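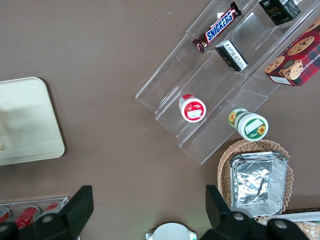

Quiénes somos

Hola, soy la persona que contesta casi siempre el teléfono en Plultano, y también la que firma los informes, así que me ha tocado escribir esta página. Llevaba meses posponiéndola (escribir sobre una misma da mucha más pereza que escribir sobre los demás, y mira que me dedico a ayudar a la gente a hacerlo).

Plultano es una consultora pequeña de recolocación y orientación profesional. Somos 10 personas repartidas entre la oficina de Bernodville y nuestras respectivas casas, y trabajamos sobre todo con empresas medianas que están cerrando una línea, cambiando de sede o fusionándose con otra, y que quieren que su plantilla salga de ahí con algo más que una carta y una caja de cartón.

Cómo empezamos

Georges Sfeir y yo coincidimos en el departamento de personal de Rizk, una empresa de logística que en aquella época abría y cerraba almacenes a un ritmo que daba vértigo. Georges hacía las entrevistas de entrada y yo las de salida. Comíamos juntos y acabábamos hablando siempre de lo mismo: a quienes se iban les dábamos un folleto con consejos para el currículum y poco más. Un mes de julio, con el aire acondicionado estropeado y muchas ganas de cambiar de vida, redactamos el primer programa de acompañamiento en la parte de atrás de unos albaranes. Todavía los guardo, por cierto, aunque mi letra ya no la entiendo ni yo.

El primer cliente fue Maledon, que trasladaba sus oficinas y dejaba atrás a buena parte del equipo administrativo. Nos dieron una sala, una cafetera y cinco semanas. Aprendimos muchísimo, también a base de meter la pata: habíamos preparado talleres de grupo para todo, y lo que la gente pedía era sentarse a solas con alguien y hacer cuentas, o ensayar una llamada que le daba miedo. Desde entonces las sesiones individuales son lo primero que ponemos en el calendario, y los talleres van después y son voluntarios.
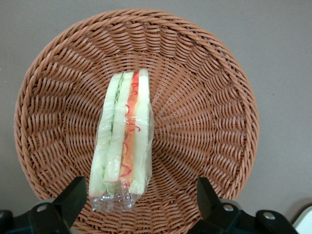

Georges dice que a mí se me olvida siempre contar la parte de los mandos intermedios, y que es la que más trabajo nos da. Tiene razón. Quien comunica un despido suele ser alguien que no lo ha decidido, que conoce a esa persona desde hace años y que ha recibido las instrucciones la tarde anterior. Por eso ofrecemos también una formación corta para jefes de equipo: cómo preparar la conversación, qué no prometer, qué hacer con los que se quedan (¡que también lo pasan mal!).

Qué hacemos ahora

Hemos acompañado ya a unas 2.775 personas. Algunas han encontrado un puesto parecido al que tenían, otras han vuelto a estudiar y unas cuantas han montado su propio negocio, con suerte desigual. A todas les dejamos abierta la puerta durante un año después de la última sesión, sin coste para ellas, y nos escriben más de lo que pensábamos cuando lo pusimos en el contrato.

Además de la recolocación, llevamos planes de carrera internos, entrevistas de desarrollo y revisión de descripciones de puesto, que suena aburridísimo y a mí me encanta. No hacemos selección. Nos lo piden a menudo y preferimos no estar en los dos lados de la mesa.

Trabajar con nosotros

Si tienes un proceso entre manos, cuanto antes nos llames mejor, incluso si todavía no hay nada firmado. La primera reunión es gratuita y puede ser en tu oficina, en la nuestra o por videollamada. Cogemos el teléfono de nueve a seis, y si no contesto yo contestará Georges, que habla más despacio y toma mejores notas.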